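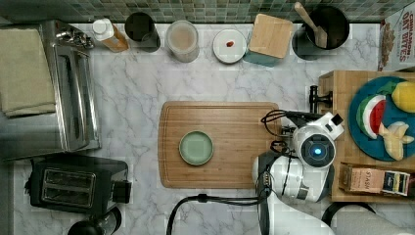

Toaster, towel and cutting board on the marble counter at the Plukmont kitchen in Neditcombe.

What stays out on the counter

Most advice about kitchen counters comes down to clearing them. That works in a showroom. In a kitchen where people make toast at 6:30 in the morning and dinner twelve hours later, things come back out and stay out.

The kitchen at Plukmont was redone last September. The tile and the marble took most of the money, and the layout took most of the arguing. What the owners had left over at the end was 800 dollars and a habit of setting things down wherever there was room. Nele Wunderlich spent that money with them over the winter, mostly on containers and a few on shelving inside the cabinets. She asked them to keep a list of everything they touched between breakfast and bed for 9 days. Anything that made the list more than once got a place on the counter. The rest went behind a door.

The list was shorter than they expected. Coffee and cereal were on it every day, and so was bread. The stand mixer was on it once, for a birthday cake, and now lives in the bottom of the pantry. A waffle iron never made the list at all and was given to a cousin.

Wunderlich's first rule is that canisters go against the wall and appliances go toward the front. A canister gets picked up, opened and put back in a few seconds. A toaster stays put, and it needs open air over the slots, so it shouldn't be pushed under an upper cabinet. The cutting board goes between the two, flat, where it can be used without moving anything first.

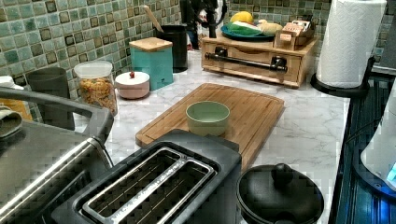 Fuseini Kyei would start somewhere else. He thinks people buy containers far too early, before they know how much rice or pasta they really keep in the house, and then spend years pouring half a bag into a jar and clipping the other half shut. His suggestion is to live with the bags for a month, see which size runs out, and buy the jar to fit. He also says any lid that takes two hands will be left off by the end of the first week.

Wunderlich agrees with him on the lids. She had the owners try several in the store at Gullico, one-handed, while holding a shopping basket. The screw tops were out right away.

Clear or solid

Dry goods raise the question of whether you want to see them. Some people like a row of matching canisters and don't mind lifting lids to find the sugar. Others forget what they own if they can't see it, and buy more. The owners of this kitchen are split, so they did both. A dark gray canister stands next to a clear jar with a white lid, and the golden pieces inside the jar show from across the room, so there is no need to open it to know when it is running low. Wunderlich suggests clear for anything children refill themselves and solid for flour, tea and anything else that does better out of the light.
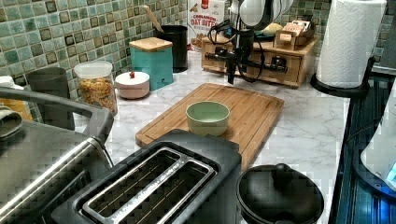 Matching sets cost more than they need to. A Baptiste set, the one the owners first had in mind, would have used up a large part of the budget, and it came with sizes they had no use for. They bought pieces one at a time instead and kept to a few colors. The tile helped with that choice. With sea green, teal and sage already on the wall, the small mint-green bowl on the cutting board fits in without matching anything else, and the black toaster reads as plain background. The bowl gets used for scraps, garlic and whatever fruit is about to turn.

The other thing Wunderlich would not let them skimp on was the area by the sink. Oils, soap and brushes tend to gather at the base of a faucet, where they get splashed and leave rings on the stone. Marble marks easily. She asks people to leave a hand's width clear on each side of the faucet and to wipe that strip every night, even when the rest has to wait. Dark fixtures want a soft cloth and plain water. Scouring pads will dull the finish, and so will vinegar over time.

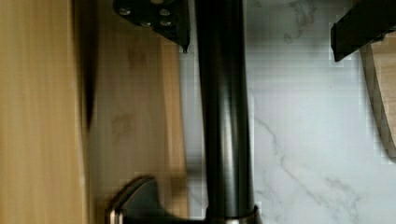 What it cost

The containers and shelving came to almost 60 dollars under the budget. The remainder went to a second dish towel rack inside the cabinet door. Wunderlich says a similar job with custom pull-outs can reach 3,000 dollars, and she talks most clients out of it in the first year. Drawers can be added later, when the owners know which cabinet they keep kneeling in front of.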